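The Stosside Road

The letter from Dristham came in August, and Océane Ross read it standing at the counter with her coat still on. Her aunt's house had sold. After the lawyer and the roof there was $3,256 left, and it was hers.

She had not been back in four years. The last time, her aunt had made her soup and asked whether she was still with the man from Vakano. She had said yes, which was a lie by then, and her aunt had nodded and cut more bread.

She put the letter down and filled the kettle. The bus to Stosside left at half past six in the morning. From there it was another hour on the valley road, past the Onyshchenko orchard, where she had picked pears one summer and been paid $781 in an envelope. She had spent it all on a coat the colour of mustard. Her aunt said it was a good coat for being found in. 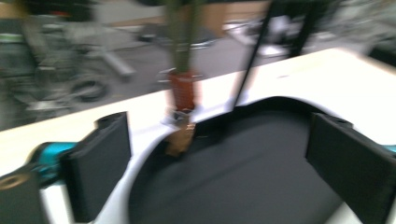

The black tray on the table.

She did not need to go. The lawyer had said so twice on the phone. The keys had been handed over and the furniture was gone, apart from a box of papers the neighbours were keeping in their shed. They could post it, he said, if she paid the freight.

She thought about the shed. It used to smell of twine and apples, and there was a window she could climb through if someone held her feet.

The kettle clicked off. She rang the neighbours and a boy answered, a voice she didn't know.

"It's about the box," she said. "Don't post it. I'm coming up."

"When?" the boy said.

"Tomorrow," said Océane, and went to look for the coat.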